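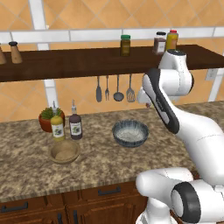 The ferry to Haltesard left at 6 and she was on the dock at ten past, watching it go.

Bag on one shoulder. Wrong shoes. The man in the ticket booth already pulling his shutter down.

"Next one?"

"Morning."

"I have to be there tonight."

He shrugged at her through the gap. Then the gap was gone.

She called her brother. Nothing. Called again. His voice on the recording, younger, from before the divorce, asking her to keep it short. She kept it short. Missed the boat, she said. Tell him to wait. Then hung up and felt stupid, as if you could tell a dying man to wait like he was holding a door.

There was the road. There was always the road, 133 miles around the bay by way of Skirnach, and her car had been sold in March to pay the dentist. She walked up to the gas station. A bread truck at the pump, engine ticking, GIDEY BAKERY on the side in red.

"Are you going around?"

The driver looked at her shoes. She was sixty, maybe, gray braid, flour on her sleeve.

"Far as Skirnach."

"I can pay. I've got 20 dollars."

"Keep it. Move the dog."

The dog didn't want to move. They drove with it half across her lap, heavy and smelling of yeast and pond. Rain past the quarry. The wipers only did the one side, the driver's side, so her own half of the world was just lights smearing.

"Who is it?" the driver said, after a long while.

"My father."

"You close?"

She thought about it. Eleven years of Christmas cards. The check he sent for 400 dollars once, no note, and she never cashed it. Still had it somewhere. In the cookbook, probaly, at the pancakes.

"No," she said.

The driver nodded and shifted down for the hill.

At Skirnach the truck should have turned in. She saw the sign, saw the yellow lamp over the loading door, a boy in an apron standing out there with his arms folded. She got her bag up off the floor. Pushed the dog a little.

The truck went by the turn.

"You missed it."

"I know where it is."

"They're waiting on you."

"It's bread," the driver said. "There's a heel of rye behind the seat, if you want some. Dog gets the crust."

So they ate. Radio came and went, a ballgame and then a hymn and then both at once. Forty more minutes of black water on the left. Her phone buzzed against her leg and she let it, let it, then looked.

Her brother. Four words.

He's asking whats for supper.

She read it twice. Made a noise, and the dog lifted its head.

"Bad?" said the driver.

"Can you go any faster?"

The driver was allready going faster.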